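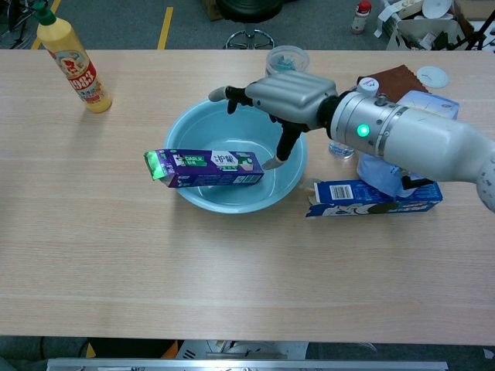

March, 7:40 pm
Posted by Nhung Diệp

Ticket 1424, still open, so I'm adding my notes before I forget what I did. The Troltard water softener in our utility closet keeps starting a regeneration at 4 in the afternoon when it's supposed to go at 2 am, and of course that's exactly when the kids are in the shower!

Things I tried so far:

Set the clock again (it was 22 minutes slow, no big deal). Unplugged it for an hour, plugged it back in, got error 412 for a second and then the normal screen. Ran a manual regen all the way through, which was fine, if loud. Broke up a crust of salt in the brine tank with a broom handle and felt very handy.

Then on Friday it did it again. Same time. I called Dranivero support and the guy had me hold the two left buttons for 7 seconds to get to the hidden menu, and there it was: regen time was right, but the clock was on PM when it should've been AM. Well, almost. I fixed that and the clock was still losing time by dinner, so he thinks the backup battery on the board is dying and every little power blip knocks it off.

He's mailing a new board, the Plunusik one, since the old Chiu boards are discontinued. Please don't close this yet, I'll write back once it's in and we've had a few nights without cold showers.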